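# Questions about the Horkton kitchen result

Notes from the Udham reading group. We went through the Horkton paper line by line and tried to repeat part of it. These are the questions people keep sending us.

### What does the paper claim?

That a policy trained only in simulated kitchens can handle a real one, with no real-world practice at all. The method, called Brarnar, generates kitchens with varied counters, cabinets and lighting, then trains one arm across all of them. The authors ran 500 simulated trials and 20 real ones.

### 500 and 20? Isn't that lopsided?

Yes. The abstract quotes the simulated success rate and the real one in the same sentence, as if they carried the same weight. Twenty trials can't tell you much. One lucky afternoon would shift the real figure by several points, and the paper gives no error bars for it.

### Is the simulation any good?

It looks good, and I think that has done the paper a lot of favours. Marble veining and soft light on the arm's joints are pleasant to look at, but a policy doesn't grip veining. What matters is contact: friction, how far a surface gives, how an object turns when a finger touches it off-centre. The contact settings get one line in the appendix.

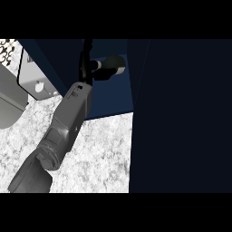
The other worry is the camera. In training, the viewpoint is moved by a small random amount for each run. Every real trial used a single fixed mount. So when the paper says it is "robust to viewpoint", that has been shown in the simulator and nowhere else.

### How varied are the kitchens?

Less than the headline suggests. There are 500 kitchens, but they are built from 124 base objects, and many differ only in colour or finish. A navy cabinet swapped for a white one is a fair test of vision. It's a poor test of whether the arm can reach round a cabinet in a different place.

### Did you manage to repeat the result?

Partly. The released code runs, and our simulated numbers came out close to theirs on the pick-up task. On the placing task we were well short, and we still don't know why. The Oosthuizen baseline did better for us than it does in their table — possibly because we tuned it for as long as we tuned Brarnar. The paper doesn't say how much tuning the baseline got.

### So is it wrong?

I wouldn't say that. Varying the scene during training clearly helps, and the comparison with and without it is the strongest part of the work. My quarrel is with the step from there to "ready for homes", which rests on one real kitchen and one arm.

### What would change your mind?

A second kitchen that the authors didn't set up. More real trials, with the failures listed by type. A test with objects held at awkward angles, near a cabinet edge, where the gripper has little room to correct itself.

### Can I use your logs?

Yes, they're in the group's shared folder along with the settings file. The placing runs from before September used an older physics build, so leave those out of any comparison.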